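About Killey

Killey is an artist-run space for performance and installation in Cemside, open for 20 years and suspicious of most claims made for performance and installation. Our first mission statement promised to "transform the community." We dropped it after a neighbor asked which community, and into what.

We show six projects a year. Artists get a fee, a key and the use of the front room, which measures 382 square feet and has bad acoustics. In return we ask them to say plainly what they plan to do. If a proposal tells us it will "activate the border between public and private," we write back and ask where people are supposed to stand.

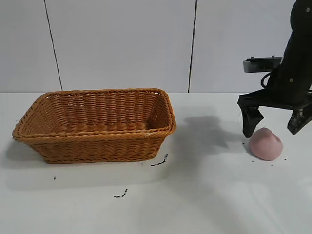
Do you keep a collection?
We don't own any art. Most of what happens at Killey is over by the end of the evening, and what stays behind is paper: floor plans, letters, scores, complaints. The archive holds 4,000 items and can be read by appointment.

Our money comes from door sales, a small city grant and the Morikawa Fund, which pays for the winter residency. The fund has no say in who gets picked. We would like to tell you that no funder ever shaped a program, but we have read other spaces' annual reports.

In March we usually go on the road to Hotdale, where we borrow a vacant storefront. Attendance there is uneven. We don't publish visitor numbers, having seen how easily a person walking past a window becomes "audience engagement."

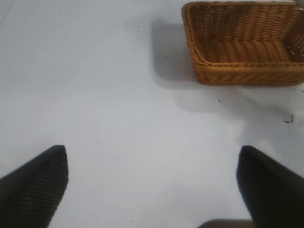 Woven basket on a white tabletop.

Proposals are read all year. Two pages, no artist statement, please.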